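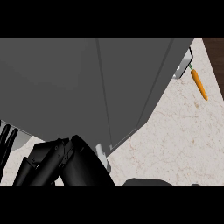

Wanted: readers and writers who doubt, for a year of the Hevano blog circle

April 23, 2022

Posted by Ulla Eklund

Hevano is a circle of blogs kept by people who preach, teach Sunday school, play the organ, sit in the back pew, or used to do one of those things and stopped. Every Monday one of us puts up a roundup of what the others wrote. We've done this for years, and I've started to wonder whether it does anybody any good. So this is a call for participants from somebody who isn't sure the thing should go on in its present form. If that puts you off, fair enough.

The plan is a twelve-month reading and writing project on the Psalms of complaint, the ones that get skipped or trimmed on Sunday morning. We want people who will read them slowly, post in their own words, and argue with each other where the rest of us can see it. Arvid Amundsen wanted to call it a "journey." I talked him out of that. For now it goes by Kolalo, the name of the church hall where he and I first argued about Psalm 88 over bad coffee.

Why I'm skeptical

Last year I went back through our old roundups. There were 2,703 links in them, and 1,753 went to posts that had no comments at all. A comment isn't the only sign that something was read, I know. My own best-loved post has two comments and one of them is from my sister. But it made me think we'd become a club for announcing that we'd written something. We link, we say "thoughtful words," and we move along. I've written "thoughtful words" myself about posts I had only skimmed.

I'm also wary of faith projects that promise to change people. I have signed up for a good many. There was a Lent study with a workbook, and a prayer partnership that turned into an exchange of apologies for not praying. I don't regret them, but I wouldn't say they changed me, and I'd be suspicious of anyone who promised you that this one will.

What I think might work is smaller. A group of people read the same hard text in the same week and have to answer at least one other person properly. We tried it in February with seven of us and Psalm 137, the last verse included, and it was the first time in a long while that I stayed up to see what someone would say back. Zeeshan Kiani, who joined us from outside the church altogether, asked why we kept explaining that verse before we had let anybody be shocked by it. I still don't have a good reply.

Who we're looking for

We have room for 53 people, which is the most that Britt-Marie Wallin says she can keep straight on the reading schedule, and she is the one who has to do it.

You can be clergy. You can be somebody who left. You can belong to another faith or to none, provided you're willing to read the text as if it might have something to say. You don't need Hebrew or Greek, although if you have either one we'd be glad of it in moderate doses. You don't need your own blog, as we can post for you on the shared site.

We'd especially like to hear from people who don't usually get asked: those who come to worship in a language they didn't grow up with, people who work Sundays, and anyone under 30. The under-30s have been promised to me by several congregations and I have yet to meet one.

It probably isn't for you if you're looking for somewhere to publish sermons you've already preached. It isn't a place for recruiting either, in any direction. And if you feel that every lament has to be turned around into praise by the last paragraph, you may find us annoying. Some of the psalms don't turn around. I'd like us to leave those ones alone.

What you'd be signing up for

One psalm every two weeks. The list goes out in advance, so you can see what's coming and dread it.

One post of your own each month, up to 2,000 words. Shorter is welcome. A single paragraph is fine if it's a paragraph you mean.

One real reply every two weeks to somebody else's post. By real I mean that the writer could tell you'd read it. Disagreement counts, and so does a question. "Beautiful, thank you for sharing" doesn't, though you're free to say it on top.

One evening call each season, with cameras optional. Hjørdis Hedlund will lead the first one. She has spent a long time as a hospital chaplain and is good with silence, which I am not.

There's no fee and there's no pay. I looked into a small stipend and asked the Chantharasri fund, who were kind about it and said no. If the cost of a book or a decent internet connection stands in your way, write and tell me, and we'll see what can be done – I can't promise much.

A few rules

What people write about their own congregations stays on the site unless they say otherwise. Please don't quote a fellow participant from the pulpit without asking. Don't diagnose anyone. Don't offer to pray for someone as a way of ending an argument.

We have no statement of belief to sign. Arvid thinks we should have one and I think it would keep out just the people I want to hear from. We've agreed to go without for the first year and quarrel about it again afterward.

You can quit. Send a line to say that you're going, so we aren't left wondering, and you don't have to give a reason.

How to apply

Write to Ulla through the contact form on the Hevano site and put "Kolalo" in the subject line. Tell us, in whatever length suits you:

Who you are and where you worship, if you do.

A psalm, or a line of one, that you can't stand.

Something a religious person once said to you in a hard time that didn't help.

Whether you'd prefer to post under your own name. Pen names are fine with us, as long as Britt-Marie knows who you are.

Please don't send a résumé or a letter from your pastor. We had one of each last time and didn't know what to do with them.

Hjørdis and I read everything that comes in. If there are more of you than places, we'll choose for a mix of voices, and we'll be honest that it's partly guesswork. Everyone gets an answer. The first reading is Psalm 13, six verses, and Finenen, the parish newsletter, will carry the schedule for those who'd like it on paper.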